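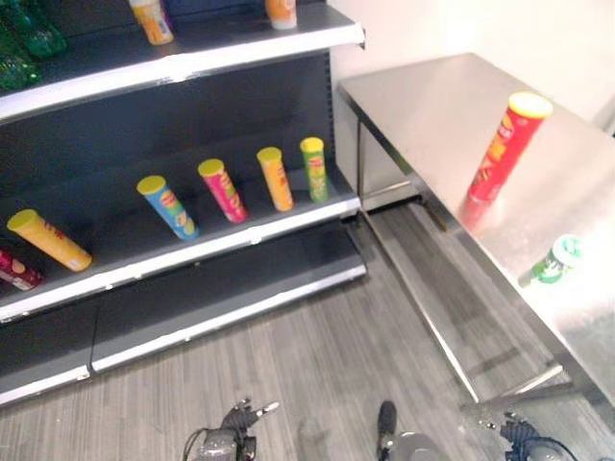 How to Write a Tagline for a Small Business

January 10, 2022

A tagline is the short line that sits under your business name on the sign, the website and the invoice. It should tell a stranger what you do or who you do it for. You can write a decent one in an afternoon if you do the groundwork first.

What you need

Your last 30 or so customer emails or reviews, a sheet of paper, and your current business description, even if it's a bad one.

Step 1: Write down what you sell in one sentence

Use the words a customer would use on the phone. "We repair and rent floor sanders in Grindley" is fine. Leave out "solutions," "passion" and "excellence." If you offer several services, pick the one that brings in the most work. The others can go on your services page.

Step 2: Collect your customers' words

Go through the emails and reviews and copy out any phrase that describes the job you did or the reason they called you. When we did this for Maltby Upholstery we read 317 reviews, far more than most owners need to. The word "chairs" came up constantly. The word "bespoke," which was in the old tagline, came up 3 times.

Mark the phrases that repeat.

Step 3: Draft without editing

Set a timer for 20 minutes and write as many lines as you can. Mix your sentence from Step 1 with the phrases from Step 2. Most of them will be poor. Keep them all until the timer goes off.

If you get stuck, try these starting points:

Name the product and the place: "Dining chairs rebuilt in Maltby."
Name the customer: "Bookkeeping for restaurants."
Name the result: "Your boiler running by tonight." Use this kind only if you can deliver it every time.

Step 4: Cut the list

Cross out anything longer than seven words. Cross out anything a competitor could put on their own van without changing it. Then cross out anything you would feel silly saying out loud to a customer. You should have six or fewer left.

Step 5: Test what is left

Show the lines to people who don't know your business, one line per person, without the business name. Ask what they think the company does. Don't help them. A line that gets almost the right answer usually needs one more concrete noun.

Friends and family are poor testers here, as they already know the answer.

Step 6: Check that it's free to use

Search the line in quotation marks. Look through the trademark database for your country, and check the larger companies in your trade. If something close turns up in the same line of work, go to your second choice. For anything you plan to print on packaging, ask a trademark attorney.

Step 7: Put it everywhere at once

Update the website header, email signatures, social profiles, invoices and voicemail greeting in the same week. Keep a list of printed items that still carry the old line and replace them as they run out.

How long to keep it

Leave it alone for at least a year. Owners get tired of a tagline long before customers have noticed it. Jakab Tile changed theirs each October and ended up with different lines on the truck and the storefront.

Filed under: Naming and Messaging, Trosivby Brand Guides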